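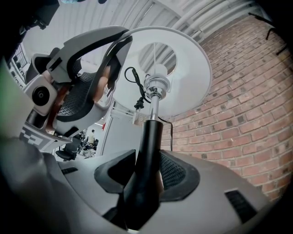
lamp day. black pole, chrome neck, white shade, plug going nowhere yet

right so I've moved the whole work table setup over to the unit and I said I'd post as I go. going fast, typos staying in

first job is lamps, the ceiling in there does its best but you can't sew black thread on black cloth under it. I've tried. my eyes hurt for two days

the tall one is a Jondik. second hand, 3 quid more than the woman wanted for the side table I didn't buy. I stand by it

the shade is the shallow dish sort. gives you a big soft puddle of light instead of a hot spot. you do see every bit of dust on it mind, so wipe before you fit. dry cloth first, damp one after. I did it the wrong way round on the last one and got grey paste

cord on these is always a nightmare. been coiled in a box so long it thinks it's a spring

trick Telma Yáñez taught me when we shared the old place – hang the cord over a door overnight with a peg on the end. by morning it's mostly given up

(not a clothes peg, the big bulldog kind. I asked. she was very firm)

someone's going to ask about bulbs so. frosted, always. clear ones in a dish shade make rings on the table and I spend all afternoon trying to cut round them

also please check the max wattage sticker before you put any old bulb in. it'll be by the socket. if it's worn off go low

harp bit – the little ring thing by the socket – needs to sit level or the shade tips. mine tipped for a month in the old place and I just lived with it like an animal

ok tea

back. table next

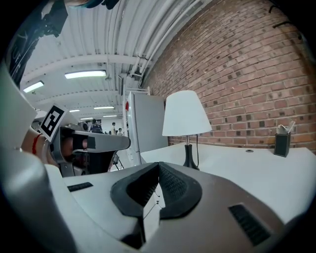 white top, I went back and forth on this for ages. wood is nicer to look at but white shows pins. when you've got bare feet half the year you want to see pins

it came from Atinga, flat packed, instructions were six drawings and a prayer. one of the drawings was of a different table I'm fairly sure

levelled it with card under the legs for now. will get proper feet. will I though

fridge stays!! had a few messages about the fridge. it's for milk, lunch, and the wax in summer. not moving it, the socket's there and so is the kettle

things I got wrong last time and am trying not to get wrong this time:

put the table hard against the wall. looked tidy, was useless, could only get at one side of anything bigger than a cushion

kept the iron on the same extension as everything else. don't

had nowhere to put things DOWN. all storage, no surface. you end up working on a patch the size of a dinner plate with your stuff in drifts round it

so rule for this one is nothing lives on the table. it can visit

we'll see how long that lasts, I give it till November

budget bit because people asked and I do like other people's numbers. I gave myself 3,022 for the lot including the first bit of rent and the van. currently at 3,721. so that's going well

most of the overspend is shelves. nobody warn me about shelves again, I know now

cheapest good thing was the cable clips, Wimala ones, big bag. stick them under the table edge and run the lamp lead along to the back leg and you stop kicking it. clean the edge first or they ping off in the night and frighten you

dearest silly thing was a bin. 59 pounds for a bin. it's from Stomemel and the lid shuts slowly. I don't want to talk about it

question from replies – why a tall lamp and not a clamp one. I've had clamp ones. they chew the table edge and the arm droops just as you're threading something. a pole lamp you can shove wherever, and it goes behind the chair when I'm reading patterns

other question, does the shade come off easy. on this type yes, there's a little screw cap on top, lefty loosey, hold the shade with your other hand!! ask me how I know

and no the unit isn't cold yet. big pipes along the ceiling, no idea what's in them. will report back when it's winter and I'm in two coats

still to do: proper feet for table. hooks. rug?? find the box marked MISC 2 which has the good scissors in

MISC 1 was all tea towels. why did I pack my tea towels as misc

if anyone has a view on rugs where you drop pins, please say. I'm thinking flat weave or just a mat I can shake out the door

ok somebody's replied "magnet" to the pin thing and yes, fine, that's a better idea than the rug. getting one of those long handled ones

more tomorrow if I find the scissors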